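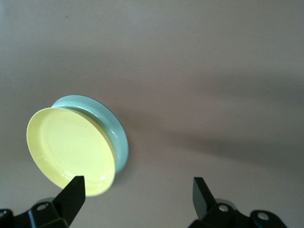

Last edited 22 Nov 2020

Glaze on my yellow plates has gone dull in the middle, can it be repaired?

Karthikeyan Marar
Hello to all. I have a dinner set which I bought second hand from a lady in Travstead, and we use it every day. The side plates are pale yellow. In April I moved to a new flat where there is a dishwasher, and before that I always washed by hand. Now I notice that some of the big plates have gray lines in the middle where the knife goes, and the shine is less than before. When I pass my finger over them I do not feel any scratch. I have tried baking soda with a soft cloth, and it helped for the lines but not for the shine.

My two doubts are these. Is the glaze damaged for always, or is it only a layer from the hard water? And is it still safe to eat from such plates? The stamp on the back is too worn to read. I paid 600 rupees for the whole set, so it is not a question of money, but my mother likes them very much and I would like to keep them in use.

Gough
There are two different problems here and it is better to separate them.

The gray lines are most often metal from the knives. The knife does not cut the glaze, it leaves a little of itself on it. Baking soda is correct, and a cream cleaner for stove tops works faster. Rub with light pressure, rinse, and look at the plate again when it is dry.

For the shine, put one plate in warm water with white vinegar for 5 minutes, not more, then wash it normally. If the shine comes back, you had a mineral layer and you should check the salt in your dishwasher. If nothing changes, the glaze is etched, and this cannot be polished back at home. Please do not try car polish or floor wax on something you eat from.

About safety I am more careful than other people. An old colored glaze with no readable stamp can contain lead, and when the surface is worn more of it can come out, mainly with sour food such as tomato or pickle. The swab tests from the shop are not very exact for this. A laboratory can do a leaching test. Until you know, I would use them for show only.

Hatari
Mine went the same in the dishwasher. Lower temperature and less powder, the dull ones stayed dull but no new ones. Don't stack them without a bit of paper towel between if you put them away for long.

Karthikeyan Marar
Thank you both. The vinegar made a difference on two plates and no difference on the others. I will ask for the price of a laboratory test, and for now my mother has agreed to keep them on the shelf.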